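# Laundry and Linen Room, Branville House

Posted 10/9/20

We run a guest house with shared laundry, and this page covers the room at the back where the washing gets sorted, folded and put away. It was repainted in September and most of the storage was changed at the same time. Several guests and two other hosts asked what we use, so the notes are collected on one page. Styliani Pappas put the list together and Ferenc Oláh did the measuring.

## The room

The laundry is 178 inches long and 90 inches wide. It used to hold a chest freezer and a stack of folding chairs, and both have gone to the garage. The walls were painted white down to the floor. The floor is tile with a gray marble pattern, and we kept it. It hides lint fairly well and a damp mop takes care of the rest.

The old shelving was particle board and had swollen at the bottom from years of wet towels. We took it out and did not replace the lowest shelf. Baskets go on the floor there now, which makes it easier to sweep behind them.

## Baskets

We tried three kinds before settling on plastic. The wicker ones looked good for a season and then began to snag the pillowcases. The canvas bags on a metal stand held a lot, but wet towels left a smell in them that washing did not remove. Plastic can be rinsed in the shower and put back the same day.

The one we use most is turquoise, with a rolled rim and rounded corners. The rim matters more than we expected. Thư Triệu carries most of the sheets up from the second-floor rooms, and a basket with a thin edge cuts into the hands when it is full.

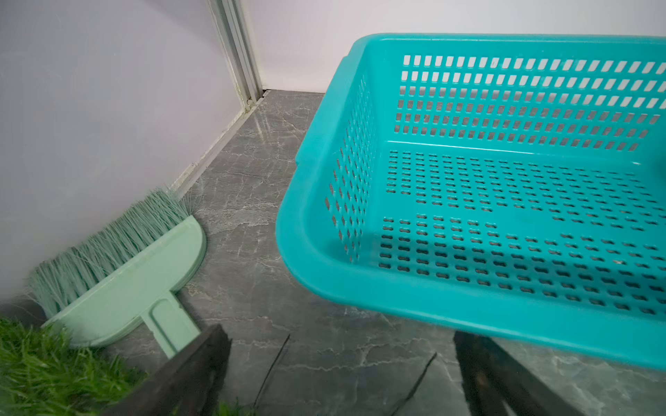
Slots in the walls and holes in the bottom let air through, so a load of damp hand towels can wait an hour before it goes on the line. They also let small things fall out. Collar stays, hairpins and the occasional earring end up on the floor, and we check the tile under a basket before moving it anywhere.

Baskets are not stacked when full. Empty ones go inside each other by the door, handles facing the same way.

## Sweeping up

A small mint-green hand broom stays in the laundry and does not travel to the kitchen. Dryer lint is light and a full-size broom just pushes it into the air. A hand broom gets it off the tile and out of the corners by the wall.

Sweep first, then mop. Tài Văn does this after the last load of the day, usually before dinner.

## Folding and labels

Sheets are folded in thirds and then in half, with the fitted sheet and pillowcases tucked inside the flat one. We have 158 pieces of bed linen on the list at the moment, counting pillowcases. Each set has a cotton tape label with the bed size written in laundry marker. The Sarar marker has held up best so far – the others faded to brown after a few hot washes.

Towels are rolled for the bathrooms and folded flat for the closet. Quyên Sầm prefers them all rolled. The closet shelves are too shallow for that, so for now it stays as it is.

## Soap and supplies

Powder goes in a lidded tub on the middle shelf, with the scoop inside. Stain bar, clothespins and spare labels are on the shelf above. The drying rack is an Erkasby, the wide model, and it folds flat behind the door. One of its feet has lost its rubber cap and a replacement is on order.

## Still to do

- A hook for the ironing board
- A brighter bulb over the folding table
- A second turquoise basket, same size, if Tôn Hardware gets them back in stock

Guests are welcome to use the room from 9 in the morning until 8 at night. Please leave the baskets in the laundry and hang the broom back up when you are done.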